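FOR IMMEDIATE RELEASE

Andska Opens Orders for Porkon, a Set of Plain White Practice Furniture for the Classroom Workbench

RISTTHORPE, Mon 14 January – Andska, the small maker of teaching models based at the old Tindall works in Ristthorpe, is very happy to announce that orders are now open for Porkon, a tabletop set of boxes, panels and plates for people learning how furniture goes together, and for the patient souls who teach them.

Anyone who has spent an evening on the living room floor with a bookcase and a folded sheet of instructions will know the feeling that Porkon grew out of. There is a moment when two panels look exactly alike, and you have already used the wrong one! The set takes that moment and puts it on the bench, at a size that can be handled comfortably, taken apart again before lunch and packed away until the next group comes in.

The pieces are matte white and kept deliberately plain, with no wood grain and no painted decoration. What they do have is square markers in black and white, printed with blocky patterns. Classes with a camera and suitable tracking software can use the markers to follow where a piece is and which way it is turned, and everybody else can simply treat them as a label (our own testers gave several of them nicknames, which we have left out of the manual).

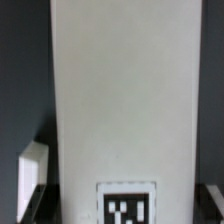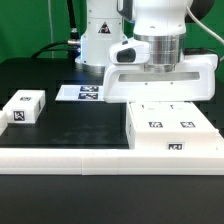
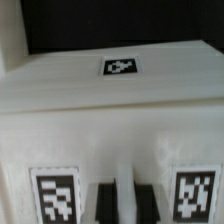 White pieces and their square markers.

"I taught woodwork for a good many years before I came to Andska, and I always wanted something like this on the shelf," said Liam Haslam, who led the design of the set. "You can talk about which edge meets which edge until the bell goes, and half the room will still be looking out of the window. Put a panel in front of them and ask them where it belongs, and they start arguing with each other, and that's when I know the lesson is going well. We went back and forth over the color for months. I wanted blue. I was outvoted, and I have come around to the white, mostly."

The full set comes with 49 pieces and a spiral-bound guide with 11 projects, starting with a simple open box and working up to a chest with a divided top. Marker sheets can be printed again from the file supplied with every order, so a torn or grubby one needn't hold up a class. Pieces that go missing can be bought singly.

Porkon is priced at $200 for the full set, with shipping charged separately. Schools, libraries and community workshops ordering before the end of the month will get a second copy of the guide at no charge, and we would dearly love to hear from anyone who has an idea for the next edition. A larger guide, with room for projects sent in by teachers, is planned for September, and Liam is already collecting suggestions in a shoebox on his desk.

Orders and questions are welcome by mail or in person at the Andska front office, Tindall works, Ristthorpe. Review sets can be loaned to education writers on request.

About Andska

Andska designs and makes teaching models for schools, colleges and home learners. The company works from a single floor of the Tindall works, where visitors are always welcome to come in and try whatever is on the bench.

Press contact: Liam Haslam, Andska, Ristthorpe

END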